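Two arm build, garage edition

Rail is finally square. Took 2 evenings and Ignacio's good hex keys, thanks man. Both arms home ok now. 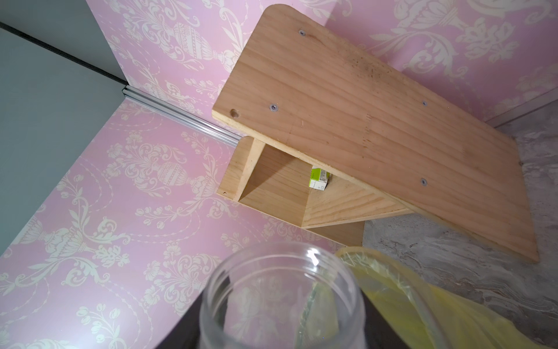

Wrist cam mounts next. Reprinted the left one, stiffer. The pink wallpaper stays, the pattern gives the camera plenty to lock onto and Consuelo likes it. Exposure still hunts tho.

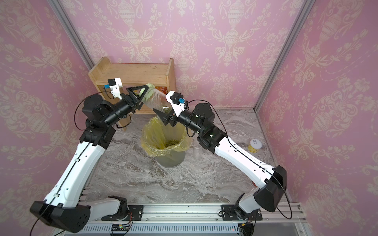
Still to do

Cable clips. Slower wrist speed, cap it at 300 for now. Shorter USB leads, teh long ones snag. 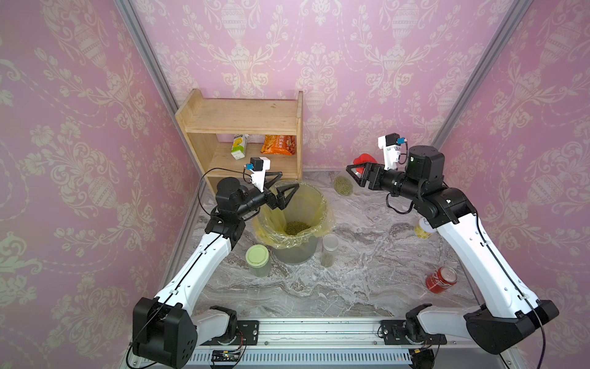

Then a proper e-stop. More when the parts come.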